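Progress report to the program office: Stindura graphite recovery pilot
Reporting period ending January
Prepared by Irén Szalai, project lead

We have had a very good stretch since the last report, and I'm glad to be able to say that the pilot line at Skostovel is running on a regular schedule. You will remember that in the autumn we were still fighting with the second wash tank. That is behind us. The line now goes from shredded battery scrap to dried graphite powder in one shift, and the crew no longer has to stop at noon to clear the filters.

We have processed 3000 kilograms of scrap in the period, all of it supplied by Fekete under the agreement you approved. From that we recovered 1325 kilograms of solids, counting both the graphite and the mixed metal cake. The cake goes to Uliline for nickel and cobalt testing, and their first results are better than I had dared to put in the proposal! The graphite is the harder part, and it's where most of our hours have gone. 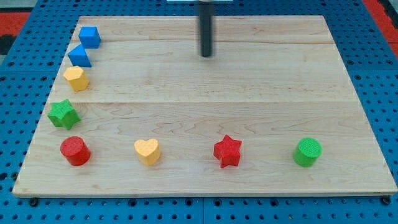 Purity is good on most batches but it still moves around more than a battery maker would accept. Lajos Bodnár traced a lot of the swing to leftover binder, which burns off unevenly when the furnace tray is filled too deep. He has cut the fill depth and added 30 minutes to the hold time. The last few batches came out much closer together - close enough that we have started sending samples out again.

Spending is on plan except for power, where the longer furnace hold costs us more than we budgeted. We can cover it from the travel line for now. I would like to talk about moving that money formally before the next payment.

Two items are late. The air permit change is still with the county, who asked for a second set of stack readings, and we sent those in. The replacement pump seals also came in the wrong size and had to go back. We have been running on the old set, so we check for leaks at the start of every shift.

For the next period we plan 18 furnace runs at the new settings, with scrap from at least two battery types. Lajos will also train two more operators, so that the evening shift can run without him. If the samples come back clean, Fekete wants to discuss a longer supply deal, and I'd love to have your program officer here for that meeting. The draft supply terms and the batch log are in the shared folder.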